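1/ Je lis partout que la méthode Trernia « règle » la manipulation à deux bras. 800 démonstrations, 80 % de réussite annoncés. Bon. J'ai repris le protocole, et je suis moins emballé.

2/ Les 80 %, c'est sur 20 essais. Vingt ! Toujours le même objet, posé par la même personne qui avait enregistré les démos. Chez nous, avec d'autres opérateurs : 61 %.

3/ La tâche : passer un trousseau d'anneaux d'une pince à l'autre. Deux bras face à face, un module capteur sur chaque poignet, et un motif noir et blanc sur les parois.

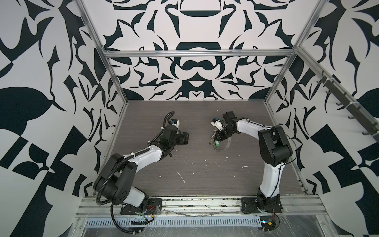 4/ Tomos Bellis me répond que 61 % sans réentraînement, c'est déjà mieux que tout ce qu'il a obtenu avec Pichler, et que je compare deux protocoles différents.

5/ Il a raison sur le second point. Mais c'est bien ma question : si changer d'opérateur suffit à faire chuter le score, qu'a-t-on mesuré au départ ?

6/ Autre chose : l'article ne dit pas ce qui compte comme un échec. Un anneau qui glisse puis est rattrapé, on le range où ?

7/ Je refais la série avec d'autres parois. Les journaux bruts suivront, ratés compris.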